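La mesa desordenada como banco de pruebas

Telmo Barrios
Sábado, 7 de noviembre de 2020

En los talleres compartidos se ha extendido la costumbre de validar un brazo robótico con cubos. Cubos de color uniforme, arista conocida, fondo negro mate. El ensayo se repite, se obtiene una tasa de acierto alta y el montaje se da por terminado. Sostengo que esa cifra no mide casi nada de interés para quien construye en casa, y que el tiempo dedicado a mejorarla estaría mejor invertido en una mesa corriente con objetos corrientes.

El argumento habitual a favor del cubo es la repetibilidad. Es un argumento correcto y de alcance limitado. Un cubo ofrece dos pares de caras paralelas, no rueda y tolera un error lateral considerable antes de que la pinza lo empuje fuera de su sitio. Con él se comprueba la cinemática inversa y poco más. La estimación de altura queda sin examinar, igual que la orientación de la muñeca y el comportamiento cuando lo que se va a coger tiene un vecino a poca distancia.

En agosto ejecuté 80 ciclos con cubos sobre Runosus, el programa de control que mantengo desde hace dos años. Fallaron dos. Con la misma calibración y una mesa con vajilla, envases y algún objeto plano, fallaron 21 de los primeros 30. No cambié ni un parámetro entre una serie y otra. La diferencia entre ambos resultados es, a mi juicio, la única información valiosa de todo aquel mes.

Los fallos se repartieron de forma desigual. Los envases transparentes dieron lecturas de profundidad erráticas: el sensor medía la madera situada detrás y el planificador situaba el punto de agarre demasiado bajo. Los objetos pequeños y alargados exigían corregir el giro de la pinza, algo que con el cubo se puede ignorar. Los planos, como una tarjeta, no se dejaban coger desde arriba con dedos paralelos, y ahí el problema es mecánico y no admite arreglo por programa.

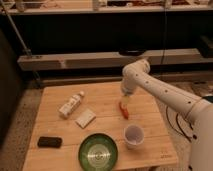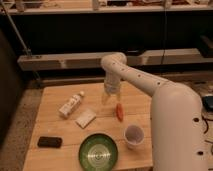
La misma mesa con la pinza sobre el objeto rojo anaranjado (primera fotografía) y con la botella transparente suspendida bajo la muñeca (segunda).

Se me ha objetado, en el foro de Fevthorpe y en otros sitios, que una mesa así no es reproducible. Lo es en la medida que hace falta. Basta con anotar qué objetos intervienen, fijar una disposición inicial y permitir una tolerancia en la colocación. Un banco de pruebas doméstico no tiene que servir para comparar laboratorios. Tiene que servir para decidir si el cambio hecho anoche en el planificador mejora o empeora el comportamiento, y para eso la variación moderada es preferible a la ausencia de variación.

La segunda objeción es económica y me parece más seria. Un choque contra un cuenco puede costar un dedo de pinza. En mi caso el juego de recambio de Gomex, impreso aparte y con la almohadilla pegada a mano, obliga a recalibrar el extremo. Aun así, limitar la velocidad en los últimos centímetros del descenso y fijar un umbral de corriente conservador evita la mayor parte de los golpes. Quien no disponga de lectura de corriente en los motores debería resolver eso antes de escribir una sola línea de visión artificial.

Hay también una cuestión de registro. Llevo guardados 1.129 intentos, con su trayectoria y su resultado, y los que consulto son casi siempre los fallidos con objetos domésticos. Los de cubos ocupan disco. El cuaderno común del taller Greco, donde empecé, tenía una columna para el porcentaje de acierto y ninguna para la causa del fallo; propuse añadirla y sigue pendiente.

No pido que se retiren los cubos. Para una primera comprobación tras desmontar una articulación son cómodos y rápidos, y yo los sigo usando con ese fin. Pido que dejen de figurar como resultado final en las memorias de proyecto, o que al menos se publique junto a ellos una serie sobre mesa ocupada, con la lista de objetos y los fallos desglosados por tipo.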